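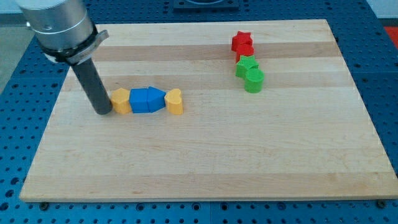
Journal > Paper and Ink > Old Prints

Search this blog Type and press enter

A map with a crease down the middle

November 28, 2023

I had promised myself no more paper this year, and I kept to it until July, when Consuelo Moya called to say she was clearing out her late uncle's flat files and did I want first look. Well, of course I did! I drove over the same afternoon (she makes very good coffee, which didn't hurt) and we went through the drawers one at a time, blowing dust off everything and getting distracted by old seed catalogs and train timetables.

The one I took home is a hand-colored map of a river valley, most likely cut out of an atlas a long time ago. There's a fold right down the center, a bit of foxing in the left margin, and somebody has penciled a tiny 31 in the corner, which I'm guessing was its page number or maybe a dealer's mark. The greens have held up beautifully – the pinks less so. I paid 40 dollars for it and I'd have paid more, but please don't tell Consuelo.

Then came the framing, and that dragged on all fall. I wanted the old black molding with the thin gold line, and the shop only had enough for a smaller piece, so we waited, and then the mat they cut was too white and made the poor map look dirty. Aitana Bustamante finally talked me into a warm cream mat, with the edges of the sheet left showing so you can see where the knife went a little crooked. It's hinged with Japanese tissue at the top only, no glue anywhere near it, and the glass is the kind that keeps out most of the sun.

It hangs in the hallway now, away from the window, 28 inches across with the frame. I stop to look at it every time I carry the laundry past, and last night I found a second little bridge I'd missed all these months.

Consuelo says there are 2 more drawers she hasn't opened yet. I've told her I'm free Saturday.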